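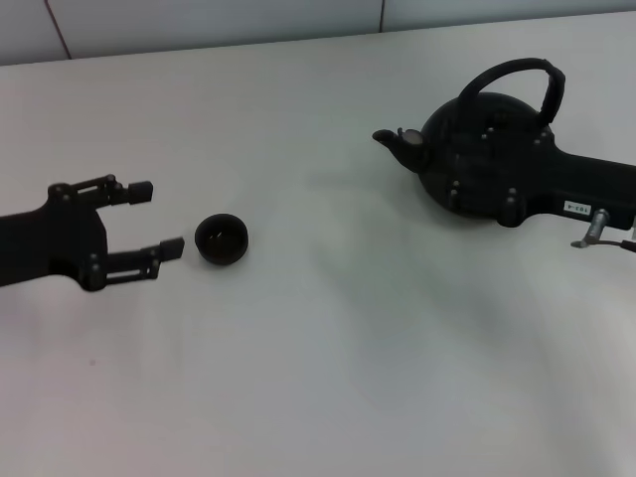 Tea bench, Friday morning. Left gripper open next to the cup, kettle on the right arm.

Friday, 8:40. Coffee first, then the rules. I promised everyone I would finally write down how we run the pouring bench, and I have put it off for most of March by telling myself we all know it anyway. Well, we mostly do, but each of us knows a slightly different version, and when Durkard came over from the other building on Wednesday to run a shift he asked me four perfectly fair questions and got four answers that began with "it depends." So I'm writing it here while I work through the morning runs, and please scribble in the margins where you disagree with me (I know you will, Letau people especially).

Starting position. Fingers open wide, cup upright, gripper stopped short of it, and hands off the table before anybody touches enable. I would like us to keep calling this "ready" out loud, and to have the other person say it back. I know it feels a bit silly when there are only the two of you in there and you've done it all week. Please do it anyway. Engelbert Hämmerli taught me that one years ago on the old Kuster cell and I grumbled about it for a month and then I noticed I was doing it at home with the garage door.

Speed. 15 percent for the first run of the day and for the first run after any change at all to the tooling. A change means a finger pad, a bolt, a cable re-dressed, the kettle taken off and put back. After one clean dry run you may go up to 37 percent, and that is where the bench stays. 100 is locked out in the Flenon config and I have the password on a card in my drawer, which I mention only so that you know to come and ask me, and I will say no, nicely.

Dry before wet. First pour of the session is always with an empty kettle. We had drifted into skipping this when the previous session ended well, and I'm as guilty as anyone. Yesterday evening's last run says nothing about what got bumped when the table was wiped down.

Water only, room temperature. I keep getting asked about hot water for the "real" demo. The risk assessment we signed covers cold water in a small cup and that's all it covers, so if we want hot we write a new one and go through the whole thing again properly, guards and drip tray and all. Happy to help with that, but it's an afternoon of work and it can't be done on the morning of a visit.

Which arm moves. This was the one Durkard and I went round and round on. My view, and I think the safer habit, is that only one arm moves at a time until the cup is gripped. Left goes in, closes, stops. Then the right brings the spout over. Yes, it costs us a couple of seconds per cycle. The space between the two is small and I don't love both of them heading for the same bit of table while we are still tuning the approach. If somebody wants to try the overlapped version, do it in simulation first and show me the closest distance between kettle and fingers over the whole path.

Cables. Check the slack at both ends of travel, by hand, power off. A cable lying near the tabletop is fine at rest and may not be fine with the wrist tipped over, and you can't tell by looking from the operator's chair.

9:55. Two dry runs done at 15, both fine, gripper closed on the cup without pushing it along. On the second one I thought I heard a click from the kettle mount at the end of the tilt. Went over the bolts with the small torque driver and one took perhaps an eighth of a turn. Marked it with paint pen. By my own rule above that counts as a tooling change, so back to 15 I go, grumbling a little.

10:20. Dry run again, no click. Moving up to 37.

Labels. Please leave the white ones on the arms alone, even when they look upside down from where you're sitting. The maintenance sheet goes by them. If one starts peeling, tell me and I'll print a fresh one.

Stopping. Anybody in the room can stop the bench, for any reason, including visitors, and the person who stops it doesn't owe an explanation until everything is still. Write it in the log afterwards, one line is plenty.

Still to sort out: where the spill towels live (not on the controller, please), and whether the second stop button should move closer to the door. Ask Engelbert about the button, he had a drawing.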